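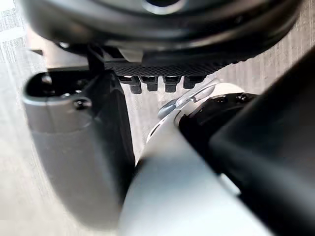

Oken - close view, light surface behind

Oken: tabletop tidying, small household things

README, last touched in May. Korkor Bawa wrote most of this, Araba Korletey did the labels. Short on purpose, will fill in more when the second part is up.

What it is

3,000 clips of tables being tidied. Kitchen table, desk, hall shelf. Things get put in a tray, stacked, wiped around, moved back where they belong. Each clip is one job from start to stop, 90 seconds at most. Longer ones were split and the parts share a job number.

Rooms

Three rooms, all in the Lallthorpe house.
kitchen - big table, morning light, lots of crumbs
study - desk, lamp usually on, papers
hall - narrow shelf, keys and mail, darkest of the three

Table covers got swapped in the kitchen partway through. The notes column says "cloth" or "bare". If it says nothing then it's bare.

Things on the tables

Mugs, spoons, jar lids, pens, rubber bands, envelopes, sponges, clothespins, a few toy cars. Full list is in things.txt with the short name we used for each. Mugs are the most common by a long way. Clothespins only turn up in the hall, dont ask for them elsewhere.

No glass. No knives. Food only in closed jars.

Folders

clips/ - one folder per room, then job number
labels/ - one text file per job
stills/ - single pictures pulled from the clips, good for a quick look
things.txt
notes.csv

Labels

One line per step. Time, what was done, which thing, where it ended up. Like this:

0:14 pick up, spoon, from table
0:19 put down, spoon, in tray
0:31 push, mug, to back of table

"Push" means it stayed on the table the whole time. "Slide" in the older files is the same word, Araba is changing them over. "Tidy" at the end of a file means the job was called done by whoever set it up - it does not mean the table looks nice.

A step that failed is still in there, marked with x at the end of the line. Please keep those when you make your own split.

Known problems

Hall clips before job 3 have the wrong room name in notes.csv. Folder is right, trust the folder.

Envelopes and folded paper get mixed up in the labels. Use "paper" for both if it matters to you.
Lamp flicker in the study, worst in the evenings.
Sponge colors in things.txt are out of date.

Related sets

Mensah has the same kind of labels but for laundry folding. Norcombe is drawers and cupboards, different label format, there's a converter in tools/ that mostly works. Run it from the top folder or it wont find things.txt.

Use

Free for teaching and research. Say where you got it. Mistakes in the labels - send the job number and the line, and Araba will fix it in the next upload.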